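Part-time sorter and packer, art and office supplies
Puda Supply Reuse, Murnitz

Posted July 2, 2025

Puda collects leftover art and office supplies from schools and businesses, sorts them, and sends them back out to classrooms that need them. We are hiring one part-time person for the sorting tables at our Murnitz location. The job is paid, 20 hours a week, mornings only.

About the work

Donations come in mixed. One carton might hold markers, glue sticks, half a box of chalk and somebody's old calendar. You will empty cartons onto the table, test what needs testing, and put each item in the right bin. Markers are the largest part of it. Last May we sorted 3143 of them, and the summer months are usually heavier as schools clear out their rooms.

Each marker is uncapped, tried on scrap paper, capped again until it clicks, and sorted by type. Dry ones go into a separate box for recycling. Whiteboard markers and permanent markers look alike and have to be kept apart -- a permanent marker in a classroom whiteboard set causes complaints, and we have had a few.

Bins stand in a row along the back of the table so the front stays free for whatever is being sorted. We use bins with handle openings where we can, and baskets for the rest. Different colors help when two people share a table.

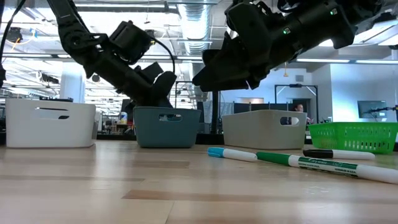

What you will do

Sort and test markers, pens, pencils and crayons
Pack classroom kits from a printed list, 175 to a pallet
Wipe down bins and tables at the end of the shift
Write the day's totals on the sheet by the door
Tell the shift lead when a supply is running low

What we are looking for

You should be comfortable standing for most of a shift, with a break halfway through. Full cartons can be heavy, and there is a cart for moving them. You need to be able to tell colors apart and read small print on labels. Experience in a stockroom, library or classroom is useful but we will train someone without it. Training takes two mornings.

Please note that permanent markers have a smell. The windows are kept open while we test them, but if this bothers you, the job may not suit you.

Getting here

We are on the second floor of the Baxter building. There is a freight elevator. The Virkusby bus stops roughly 200 yards from the entrance, and bikes can be locked in the yard.

How to apply

Send a short letter with your phone number and the date you could start to Kenna Strachan, Puda Supply Reuse, 550 Baxter Street, Murnitz. A resume is fine but not required. You can also leave your letter at the front desk any morning. Interviews are held at the sorting tables and take half an hour.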